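The demonstrator should be made to feel the weight

Zanele Msimang

Most of the argument about teaching robots by demonstration concerns what happens after the demonstrations have been collected: which model, how large, how long to train. I want to argue about the part before that, when a person has to get the arm to do the job. There are two common ways to go about it. One is to take hold of the arm and move it through the task. The other is to stand or sit somewhere else and drive it with a controller. The second has become the default in many labs and small firms, and I think it has done so for poor reasons.

The case for remote control is easily stated. The operator's hands stay out of the camera view, so the recorded images match what the robot will later see when it works alone. The arm can be run at its normal stiffness. Two arms can be driven at once by one person, which is awkward to do by hand. I accept all of this. On our own bench in Henham we collected 200 demonstrations by remote control last year, and I would not have wanted to collect them any other way.

What remote control removes is the sense of contact. Unless the controller returns force, and the cheap ones do not, the operator judges contact by eye. People are good at this with rigid blocks and bad at it with anything that bends, drags or is tied to something else. Eoin Brennan, who has trained more of our operators than I have, describes the typical fault as closing late and lifting early. The gripper arrives, waits while the operator makes sure, shuts harder than it needs to, and leaves before the object has settled. Every one of those habits goes into the record. A model trained on the record copies the waiting as faithfully as the grasp.

Guiding by hand has the opposite faults. The operator feels a cable pull tight or a base begin to tip and corrects for it without thinking. The paths are shorter and the pauses fewer. The images, however, are full of forearms, and someone has to deal with that. The usual remedy is to replay the recorded motion with the person out of the way and keep the images from the replay. It costs a second run per demonstration and it fails when the object is not put back where it started.

My view is that the choice should follow the object, and that it should be made before anyone books time on the arm. At present it follows the equipment. A group buys a controller, and from then on every task is a remote control task. Bushra Rizvi put the contrary case to me in September: consistency across a data set matters more than the quality of single demonstrations, and mixing methods introduces a difference the model may latch on to. It is a serious objection. I would answer that the difference can be labelled, whereas a bad grasp repeated 200 times cannot be labelled out.
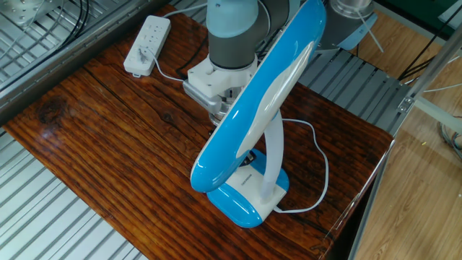

4 min read

Consider a desk lamp. It has a large curved head, a flexible stem and a base with a cord running out of it across the table. Gripped by the upper part of the head, it is held a long way from the base, and a flexible stem between the two means that moving one does not simply move the other. The cord adds a drag that changes with how it happens to lie. An operator watching a screen sees the head go where it was sent. What the base is about to do is much harder to judge, and by the time it is visible the correction is late.

For a task of this kind I would start with 10 demonstrations guided by hand, replay them, and look at where the replays go wrong. If they go wrong because the lamp was not reset accurately, remote control will not help. If they hold up, they give the remote operators a speed and a path to aim at. Ifeanyi Ajayi has tried this order of work with two new operators and reports that their pauses before closing became shorter. Two operators prove very little, and he says so himself.

I would also like to see the method of demonstration stated whenever results are published, along with whether the controller returned any force. It would take one line – at present the reader often has to guess.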